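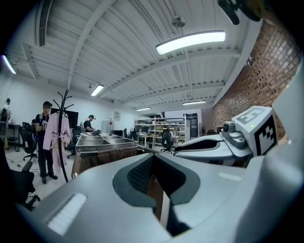

Los techos altos y el trabajo compartido

Llevo años trabajando en talleres compartidos y he llegado a una opinión que no suele caer bien entre quienes los diseñan: se gasta demasiado en mesas y muy poco en pensar el techo y las paredes. La mesa se cambia en una tarde. El techo se queda como está mientras dure el contrato de alquiler, y a menudo bastante más.

Cuando nos mudamos al local de Curdale, la discusión fue larga. Había quien quería tapar la chapa ondulada con un falso techo de placas, porque da aspecto de oficina y porque en invierno se calienta menos volumen de aire. Lo segundo es cierto y lo reconozco. El presupuesto del falso techo eran 2000 euros, sin contar el traslado de las luces. Al final se pintó todo de blanco, vigas incluidas, y gastamos 300 en pintura. Sigo creyendo que acertamos.

Un techo alto y blanco reparte la luz. Con chapa oscura hace falta un flexo en cada puesto, y el flexo ilumina las manos y deja a oscuras el resto. Quien busca un tornillo en el suelo lo sabe. También cambia el ruido, y en esto soy menos optimista: la chapa devuelve los golpes y hay días en que una conversación en el fondo se oye como si la tuvieras al lado. Anoma Patwary propuso colgar paneles de fieltro entre las vigas. Me parece buena idea, aunque lleva pendiente desde enero.

Luego está el ladrillo. Soy partidario de dejarlo visto en una sola pared. En cuatro cansa, oscurece y suelta polvo, y además complica cualquier cosa que se quiera colgar. En una sola basta para saber hacia dónde miras cuando entras, y eso ayuda más de lo que parece en una sala grande. Las demás paredes, blancas y lisas. Taha Tahiri defiende que el ladrillo también debería pintarse, por coherencia, y llevamos meses sin ponernos de acuerdo.

Lo que de verdad estropea un taller son las estanterías abiertas mal llevadas. No estoy en contra de ellas. Una estantería abierta obliga a ver lo que hay, mientras que un armario con puertas permite olvidarlo. Pero exige una norma sencilla que casi ningún grupo cumple: cada caja lleva escrito lo que contiene, y la caja sin nombre se vacía el jueves. En el local anterior, el de Indthorpe, no había norma. Cuando lo dejamos aparecieron juegos de llaves repetidos y material que se había comprado dos veces por no abrir una tapa.

El armario cerrado lo reservaría para lo que no debe estar a mano – disolventes, cuchillas, aparatos caros – y lo pondría al fondo, lejos de la puerta. Uno alto es suficiente. Si se ponen más, acaban llenos de cables.

Me dirán que todo esto es secundario y que la gente trabaja bien en cualquier sitio si tiene ganas. He trabajado en un sótano con una bombilla y tenía muchas ganas. También me dolía la cabeza a las seis de la tarde, y las piezas que medía a esa hora había que volver a medirlas por la mañana.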